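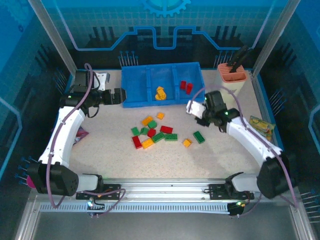
Drarnlow Water Users Association
Minutes of the June meeting

Called to order at 6:30 p.m. in the back room of the pump house. Quorum present. Minutes of the previous meeting approved with one correction: the valve replaced in May was on the Venckus lateral, upstream of the road crossing.

1. Main line pressure
Static pressure at the lower manifold was logged overnight and held at 101 psi. The upper zone remains low during evening irrigation. The operator attributes this to the pressure reducing valve at the Clotora tank, which has not been rebuilt under the present maintenance contract. A rebuild kit will be ordered from Sevex. Work is to be done at night with the upper zone isolated. Affected users will get written notice.

2. Meter replacement
Three meters failed the bench test and will be replaced. All were under-registering at low flow. Bills already issued will stand. A motion to apply a back charge was made, discussed, and withdrawn.

3. Venckus lateral
The easement survey shows the pipe running outside the recorded strip along the north fence. Two options were reviewed: amend the easement or relocate 980 feet of pipe. Members asked for a written price on relocation before voting. Tabled.

4. Irrigation schedule
Odd and even addresses will continue to alternate. Drip systems remain exempt. A request to exempt newly seeded lawns was denied, four opposed and two in favor.

5. Correspondence
One letter received regarding discolored water after hydrant flushing. Reply to state the flushing procedure and recommend running an outside tap until clear. Future flushing dates to be posted at the mailboxes.

6. Other business
The gate code at the tank site will be changed. The access road needs gravel at the second culvert. Carried over to the next meeting.

Adjourned at 7:50 p.m.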